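5/20/20

# County says old office computers will fill the laptop gap. Will they?

The Tennant school district wants to put 500 used desktop computers into the homes of students who have been doing schoolwork on a parent's phone since March. It sounds good. It sounded good last month too, when the number was 900.

The machines come from the county's own offices, where they sat in storage after the last round of upgrades. A local refurbisher, Pukum, has been hired to clean them up, test them and load them with Pluruler, the homework program the district switched to when classrooms closed.

So far 121 families have one. The district calls that "strong early progress." With the school year almost over, a parent might pick another word.

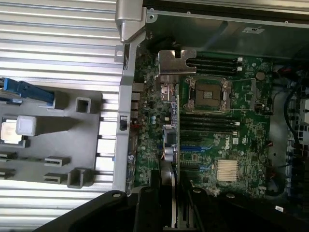
*An open desktop computer with its green motherboard showing.*

The trouble starts with the word "refurbished," which the district uses a lot and explains very little. In its notice to parents it says every computer has been "fully restored." Asked what that means, a district spokesperson said each one gets a new hard drive if it needs one and "a memory check." How old are they? The district would not give a year. It said the age of a computer "is not a useful measure of how well it works," a line that anyone who has tried to run a video call on an old office machine may want to read twice.

Then there is the matter of what comes in the box. Families get the tower, a keyboard, a mouse and a power cord. They do not all get a monitor. The notice suggests that "many households have a television that will do the job." Maybe so. It will have to be a television with the right plug, in a room where a child can sit through a math lesson while everyone else gives up the TV.

Rory Laing has two children at the middle school and picked up a computer for them last week. "It turned on, I'll give them that," Laing said. "Then Pluruler asked for a camera, and there's no camera. So they're back on my phone for anything with a teacher in it."

## What it costs

The computers were free - the county already owned them. The work is not. Pukum is being paid $50 for each one it hands over, and the district is covering delivery on top of that. It has not said how much delivery comes to.

Nor has it said what happens when one breaks. The contract covers testing before pickup and nothing after it. Families with a problem are told to call the district help line, the same one that has been sending callers to voicemail for most of the spring.
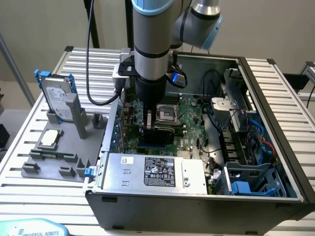 ## What comes next

The district says the rest of the 500 will be out "before fall." It has not said how many students are still without a computer, though it ran a survey on that question in March and has yet to share the results.

A second plan, to rent new laptops through a company called Skilon, is due before the school board next month. Board members were told the rental would be "a bridge" until the desktops are ready. The desktops, when they were announced, were also called a bridge.

Families who want to sign up can do so at the district office or on its website. The online form does not work well on a phone.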